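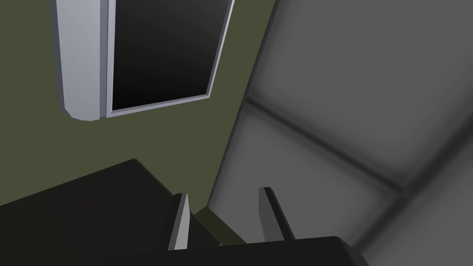 The simulated kitchen through the gripper's own camera: olive wall, glass-door cabinet, plenty of floor.

I went to the Nilten lab's open afternoon in November expecting hardware. What I got was a warm room, a plate of dry cookies and a planner called Raju, which lives on a server and has never touched a real cupboard.

Hema Mudaliar, who runs the perception side, put the wrist view up on the big screen and let us stare at it. People who have only seen robots from the outside find this humbling. You get two black fingers, a slab of dark counter and a great deal of gray tile, and from that you are supposed to work out where you are in the kitchen.

Raju manages it more often than I would. In the batch they ran that morning it worked out its pose in 100 of 116 starts. The other 16 went into a folder named "Wutby," after the town where Sreekumar Alva once drove in circles for an evening. He writes the motion planner and takes each of those failures personally.

His part of the tour was the best. He slowed the control loop to 10 updates a second so we could watch the arm's plan being thrown out and redrawn, which it did with the confidence of a man giving directions in a strange city. A boy of 6 asked why it didn't just look up. Alva wrote that down.

The replay tool, Grollport, crashed twice and came back with the same step loaded both times, and the staff seemed prouder of that than of anything else on the program. I took another cookie and caught the late bus.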